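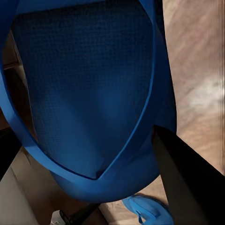
Modupe Bashir said it had let go again, third time since lunch, and did anyone want to write it down.

Tadeo wrote it down. Fault 43, grip lost without command. The simulation had been running since six in the morning and the Rana controller was due on the real arms at Eltham in April, where people would be standing beside them.

"What was the force reading?" he asked.

"Normal. It says it's still holding."

He pulled up the log. At step 2518 the fingers had opened and the sensor value had stayed where it was, flat as a ruler, for 600 steps. The arm had carried on with the job and closed on nothing.

"So it doesn't know," Tadeo said.

"No."

He rang Sinéad Flanagan and told her Eltham would have to wait. She was quiet for a bit, then asked if he was sure. He said he was. Modupe had already started the next run, with the grey card.
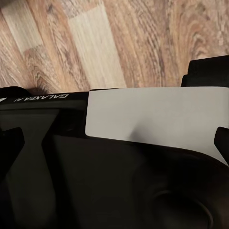
The card run, before the fault came back.

They watched it until the colour went out of the sky over the car park.

We use cookies to improve your visit. Accept / Manage

© Grirport Stories | Contact | Back to top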